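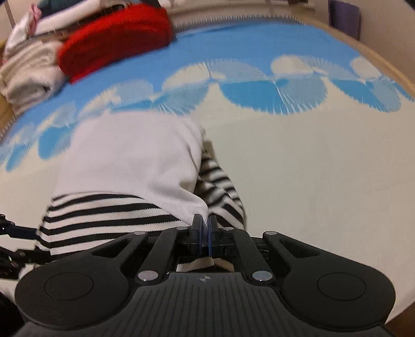
Miyuki Kikuchi asked me on the way out whether I would let one of these loose on her ironing, and I said I'd want to see it manage a vest first. So that's more or less the talk. If she's in the room she can heckle.

Start with the thanks. Filville for the afternoon and the sandwiches, Chaiwat Tanasarn for getting us on the list. Say it quickly and move on.

What we were promised. The invitation said "laundry, solved". Read it out, then wait. The open day was in September, Barredo was running it, and the handling side is a project they call Urkuter. I wrote the name down three different ways before someone spelled it for me.

What the job is. Clothes on a bed, two fingers, pick the thing up, lay it out, fold it. My mother did this while shouting at the radio. Cloth is miserable for a machine: it has no fixed shape, and a sleeve can be anywhere. Stripes help the audience see what is going on. Whether they help the software I couldn't get a straight answer on.

SLOW DOWN HERE. The figure on the handout was 143 garments handled. Handled means what? Lertchai Rojanasak put his hand up and asked, and the reply was that a garment counts once it has been gripped. Gripped. I can grip a fitted sheet. (Pause, they usually laugh at this.)

Next slide. 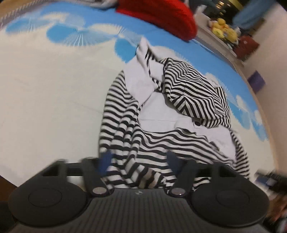 How many of the 143 ended up folded? The handout gives 70, and a fold there means any fold, tidy or otherwise.

Let people do the sum for themselves. Don't do it for them, it sounds smug.

Be fair at this point. The grip itself is good. Pinching one layer of soft cloth and leaving the layer under it alone is hard, and I've seen dearer kit make a mess of it. Rungnapa Hemmin thought the same and she is harder to please than I am. Also they didn't hide the handout figures, I'll give them that.

Questions I came home with, still unanswered:
Who picks the clothes that go on the bed?
What does it do with a hood? Or buttons?
Is anyone timing it against a person?
What does it cost to run for 8 hours?

Flollus bit – skip if short of time. They want to put it in care homes. Kittipong Ongart's view is that care homes would sooner have another pair of hands on the night shift, and I agree with him, but it's a different talk.

Finish: would I go again? Yes, next year, with my own bag of washing. Then questions, 7 minutes, water is under the lectern.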